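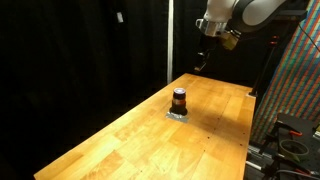 About Kestel

Kestel is a website about television soaps, with a particular interest in what viewers predict and how often they get it right. The answer to the second part is: seldom. We keep going anyway.

If you came looking for spoilers, you'll find some, clearly marked. If you came looking for proof that a character who fell off a boat is coming back for the holidays, you may find somebody arguing for it, and you'll find our opinion of the argument directly underneath.

Why we started

Rasa Lill used to write for an entertainment site that ran on a simple recipe. Three people online said the same thing about a storyline, and by lunch there was an article claiming that "fans are convinced." She wrote plenty of those. One of them rested on a single comment that had been deleted by the time the article went up. It was the best-read piece on the site that month.

She left, and with Arūnas Kairys, who had been a script reader and had heard every twist pitched at least twice, began keeping a list of fan theories with a column for whether they came true. The list became a newsletter. The newsletter became Kestel, and the column is still there.

How the Theory File works

Every theory we report gets an entry. We write down what is being predicted, where we found it and how many separate people seem to hold it. When the storyline ends we mark it right, wrong or too vague to judge.

As of September the file held 1,154 theories. Of those, 175 were right. We would caution anyone against being impressed by that number, as a good share of them were of the "this wedding will not go smoothly" variety. Take those out and the record gets pretty grim.

Secret twins do worst of all. Secret parents do better than you'd think. Anyone "seen" at a funeral from behind is usually an extra.

Our rules

We don't write "fans are convinced" or "viewers are all saying the same thing." Viewers have never all said the same thing about anything.

We don't report a theory unless at least seven people have put it forward independently. Seven is an arbitrary number and we've been told so, often by the same reader. It's still higher than one.

We don't call an actor's vacation photo a clue. We don't treat a haircut as an exit. If a cast member says in an interview that "big things are coming," we leave it out, having yet to find an interview in which small things were coming.

We do use anonymous tips, sparingly, and we say so when we do. Most of the tips we get are somebody's wish with a job title attached.

What we cover

Our longest-running coverage is of Divonell, the harbor-town serial, which has been through two fires, a flood and four owners of the same bar. We also follow Plosametti, mainly for its courtroom episodes, where the law seems to change depending on who is available for filming.

Ozoliņš, the family drama about a furniture dynasty, joined the list after readers kept writing in about it. Arūnas was against this. He now reviews every episode and claims it's only for completeness.

We watch the episodes before writing about them. You'd be surprised how rare that is, or maybe you wouldn't.

Who we are

Rasa Lill, editor. Edits everything, writes the weekly Divonell column and maintains the Theory File. She once predicted in print that the hospital siege would end in a marriage. It's in the file, marked wrong.

Arūnas Kairys, deputy editor. Covers Plosametti and Ozoliņš and answers most of the mail. Does not believe in the stolen will.

We also publish pieces by around 80 readers, who are paid a flat fee. It isn't a large fee. It doesn't go up if an article gets more clicks, so there's no point in sending us a headline with the word "horrifying" in it.

Who pays for it

Newsletter subscribers, mostly, plus a few ads that we pick ourselves. We take no money from broadcasters or production companies, and we don't go on set visits, where as far as we can tell everyone is given a tote bag and then writes that the atmosphere was like a family.

Corrections

If we got a plot point wrong, write to us and name the episode. Corrections go at the top of the article, with the old wording left in so you can see what changed. Being wrong about the future isn't a correction; that goes in the file with the rest.

Sending us a theory

Use the form on the contact page. Keep it short, say what you think will happen, and say what would have to happen for you to admit you were wrong. Most people leave that last box blank. Those get sent back.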